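Wäschesortierung im Haus Flornau: Behälter, Zuordnung, Restmengen

Seit der Umstellung im Dezember wird die Kleinwäsche im Haus Flornau nicht mehr in Säcken gesammelt, sondern auf einem Holztisch vorsortiert. Zuständig für den Ablauf ist Godfrey Muli. Die bisherige Regelung (Aushang Clerel) ist damit hinfällig.

Sortiert wird vom ungeordneten Haufen an der Vorderkante in drei Behälter an der Rückseite. Der blaue Stoffbehälter in der Mitte nimmt Oberbekleidung auf, der orange Korb rechts Socken und andere Kleinteile. Der durchsichtige Kunststoffbehälter links ist für Teile ohne Zuordnung vorgesehen.
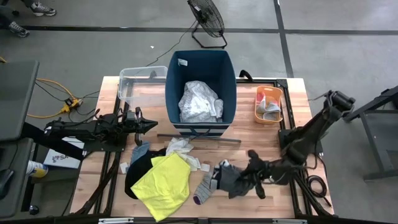

Socken werden vor der Ablage gepaart und gefaltet. Einzelsocken bleiben bis zum Ende des Durchgangs auf dem Tisch und gehen dann in die Restmenge. T-Shirts sind vorher flach auszulegen, Taschen und Ärmel auf Fremdteile zu prüfen. Lose Etiketten gehören nicht in die Wäsche und werden am Schluss von der Tischplatte abgelesen.

Für stark farbige Textilien gilt weiterhin die Trennung nach Athumani-Liste, Spalte 2. Neongelb und Gelbgrün laufen getrennt von Weiß, auch bei 30 Grad. Handschuhe zählen als Kleinteile und kommen in den orangen Korb. Tüten sind vor der Übergabe an die Maschine aus dem Stoffbehälter zu entnehmen. Die Obergrenze je Durchgang liegt bei 8 Teilen, Socken zählen paarweise.

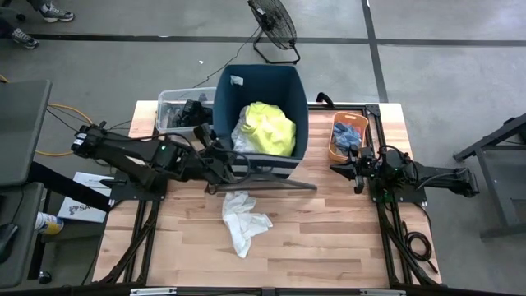 Restmengen und Übergabe

Nicht zuordenbare Teile werden 2 Wochen aufbewahrt und danach an die Sammelstelle Akis abgegeben. Beschädigte Stoffbehälter bitte mit Angabe des Standorts melden. Ersatz ist vorhanden, die Ausgabe erfolgt gegen Unterschrift. Die geänderte Zuordnung gilt ab 8. August 2020.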